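Subject: Re: [skorero-users] Grasp width as a policy input
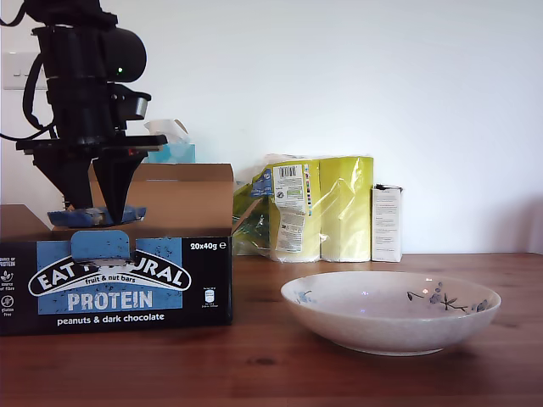
Bar pick from the display box, bowl to the right.

On Wednesday the Desdale group wrote:
> Did feeding the measured finger width back to the policy
> make any difference on wrapped items? We saw nothing on
> our side, but we only had 100 demos.

Yes, but only with more data. We trained on 644 demos of the bar pick, with and without the width input, 3 seeds each, 2000 steps of warm-up, everything else as in the Kindel config. With width, the policy lets go and tries again when it closes on wrapper only. Without it, it lifts regardless and carries on to the bowl.

At 100 demos we see the same as you, no difference between the two.

The cardboard is still a problem. When a bar lies close to the side of the box, one finger tends to land on the flap, and the width reading looks like a good grasp. Wrist force might help there - we haven't tried it.

Config is in the Skorero repo under bar_width. Seeds two and three are still uploading.

Adomaitis lab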